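Home Guides Landowners Meters & Bills Contact

How to file a comment on a gas pipeline that wants to cross your land

Updated 25/07/2026

Quick version of this because people keep emailing me the same question. A company files for a new gas line, you get a thick packet in the mail, and somewhere on page nine it says you can comment or "intervene." No clue what that means? Keep reading. Not legal advice. I've done it twice, once well.

I'll use the Belmonte lateral as the running case since that's the one I know. Trurnivero is the company building it, the route comes off the Pivness compressor station and runs down past us. Your line will have a different name and a different docket number, steps are the same.

Before you start

Get these on the kitchen table:

- the packet, all of it, including the map sheets
- your parcel number (property tax bill, top right on ours)
- the docket number. Starts with CP and then a year and some digits. Write it on your hand if you have to
- your deed, or at least the page with the easements

If you never got a packet but a neighbor did, you can still comment. Being off the list is worth mentioning in the comment.

Step 1. Find the deadline

Do this first. The notice gives a date for comments and a date for motions to intervene. Sometimes the same date, sometimes not. Ours were different and I nearly missed the second one in April. Deadline means end of business Eastern time, so if you live out west don't plan on typing all evening.

Step 2. Decide: comment or intervene

Comment = you say your piece, it goes in the record, done. Anybody can.

Intervene = you become a party. You get copies of filings and you can ask for rehearing later and go to court if it comes to that. A plain comment doesn't get you that. If the line touches your property, intervene. It's free. You do have to serve copies of what you file on the other parties, but it's mostly email now.

You can do both. I did both.

Step 3. Register on the site

You need an account to e-file. The registration form is old and a bit cranky. Use an email you really check. Confirmation mail went to my spam folder and I lost a day.

Short comments can go through the quick comment form, no account needed, just name and email and they send you a link. Text only there. No maps, no attachments. Intervening doesn't go through that form.

Step 4. Find your spot on the map sheets

The sheets are drawn by milepost. Find yours. Our strip is on the sheet for milepost 55, and once I knew that, everything got easier, because the tables in the back are sorted by milepost too: wetlands, wells, road crossings, work space.

Check these:

- permanent easement width, and the temporary work space on top of it
- is your well shown? Is it in the right place? Ours was drawn 300 feet from where it sits
- septic and drain tile. Tile is nearly never shown
- access roads. They can come through your land even when the pipe doesnt

Mark up a copy with a red pen and scan it. A phone photo is ok if it's flat and in good light.

Step 5. Write it

One issue per paragraph. Put the milepost on each one. "I'm against this" goes in the record but no one has to answer it. "The well at milepost 55 is shown in the wrong place and it's our only drinking water, please require testing before and after construction" is a thing they have to deal with.

My first comment was 3000 words and mostly yelling. The second was two pages. The second one got a reply in the environmental document, by name, with a change to the work space. Short wins.

Stuff worth asking for:

- a reroute, with a line drawn on the map showing where
- water testing paid by the company
- topsoil kept seperate and put back on top
- work hours
- who to call when a fence is down

Stuff that doesn't help: copy-paste form letters, guesses about the price of gas, anything about the land agent's manners.

Step 6. File and save the proof

Upload as PDF. Pick the docket number from the list, check it twice. One digit off and it lands in some other project. Mine went in as Jesum storage the first time, had to refile. You get an email saying received, then another saying accepted. Keep both. Print the second.

Then subscribe to the docket so new filings come to your inbox. Belmonte had 224 entries last I looked. You don't have to read them all, look for "environmental," "data request" and your county.

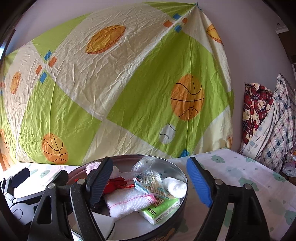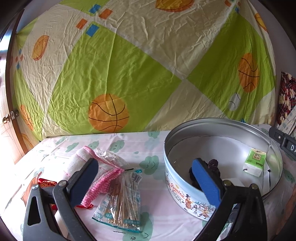 Step 7. Wait, and keep answering

Staff may send the company a data request. If it touches your issue, read what the company sends back. If the answer is wrong, file again. There's no limit on comments, and late ones often get looked at anyway, just don't count on it. Late motions to intervene are harder, you have to show good cause and "I was busy" isn't it.

Talk to the land agent if you want, you can do that and be an intervenor at the same time. Don't sign anything the first visit. Ask for the easement in writing, take it to a lawyer who does easements, and know that a signed easement can stand even if you're still fighting the route.

If the order comes out and you're unhappy, rehearing requests are due 30 days from the order. Hard deadline, no extensions. Only parties can ask, see step 2.

Common snags

Upload fails: file name has odd characters. Letters and numbers only.

Two owners on the deed: both names on the filing. Each should intervene.

No internet: you can mail it. Docket number on the first page, and send early, the mail room is slow.

Moved the route off your land: stay in the docket. Routes move back.

Will add a sample motion when I get my scanner going again.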